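We use cookies to improve your experience on this site. Accept | Manage settings

Dendska bench automation – progress report to Sellberg
February 25, 2019
Prepared by Despina Angelovski

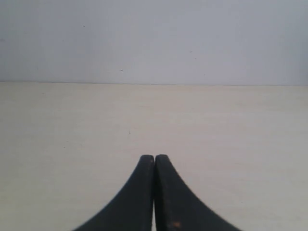

Equipment spend is at 66 per cent of the grant, on track. Second arm still on order, Golob now quoting May for delivery – we've asked for it in writing. Spare fingers are the line I'd like to move money into. The black pair has a small rust-coloured spot low on the right finger and a tiny brownish mark near the tip of the left, could be wear, could be nothing. Panagiotis Perić will check them. Would like 2 spare sets budgeted either way, plus a colour-matched mat for the bench top as the cream surface is very pale.

Other items:
Controller licence – renewed, paid.
Safety fencing – Grirkby quote recieved, 10 per cent over what we allowed. Doina Dervishi is chasing a second one.
Training – 50 hours budgeted, none claimed yet. Starts once the fencing is in.

Need from you: OK to shift the unspent travel money to spares. No change to the total. Safta Roman has the revised spreadsheet and will send it thru with the invoices.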